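An afternoon at the Krajčí open day

16/12/2021

I finally got over to Plultthorpe for the Krajčí open day, after missing it last January with a cold. It's a half-hour drive from Trurkstead if the level crossing is kind to you. Parking was round the back by the skips, and there was a paper arrow taped to the door.

The workshop is one long room above a tile shop. They do small arms, the kind that bolt to a table, and most of what they're working on at the moment is picking up mixed household bits and putting them somewhere else. I'd booked the two o'clock slot. We were a group of nine, mostly people from local firms who wanted to know if a robot could pack boxes for them, plus a retired couple who had seen the poster in the library.

Rozália Kuruc did the talking. She has worked on the gripping side for six years and she doesn't dress it up. The first thing she told us was that the arm would miss things, and that we should watch how it missed. She then explained the set-up. The arm has two fingers that open and close, and a small camera sits down near them and moves with them, so the computer gets a close view of whatever it is reaching for. A person steers the arm through a job many times over, all of that is saved, and the software learns from the saved runs. They had 3,356 of them on the day I visited. She said they'd hoped to stop at 2,000.

I asked what they use for practice. Pens, blocks, dog toys, whatever is in the cupboard. The software we saw is called Pesitz, and it's on its third rewrite. One screen on the wall showed the view from the arm, and I spent more time looking at that than at the arm itself.

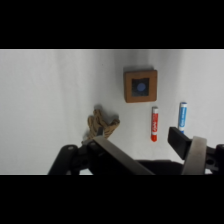 Rope is the hard one, according to Rozália. A marker pen is more or less the same shape every time you meet it, and a wooden block doesn't change when you squeeze it. A knotted bit of rope does. It has loops sticking out in all directions, and one finger can end up on a loop while the other closes on nothing much. She said a person sorts that out by feel without thinking, and the arm has only the camera to go on.

One of the box-packing men wanted to know how fast it could go. Slower than you, was the answer, and it would stay slower for a good while yet. He wrote that down. The retired woman asked if it could be taught to put the lids back on felt tips, as she has grandchildren. Rozália said they hadn't tried, and that lids would be a lot harder than they sound — you have to line up two small things and then push.

Afterwards we were each allowed a go at steering. You hold a handle and the arm copies your hand, with a slight delay that I kept fighting. I wanted to move quickly and then correct, and it really wants you to move slowly and stop. My turn lasted a few minutes and I was worse at it than the retired man, who used to drive a crane.

There was tea in the tile shop downstairs, and a sheet to fill in if you wanted to hear about the next one. I put my name on it. If you go, take a jumper, as the heating upstairs doesn't do much, and use the crossing road in preference to the bypass until the roadworks are finished.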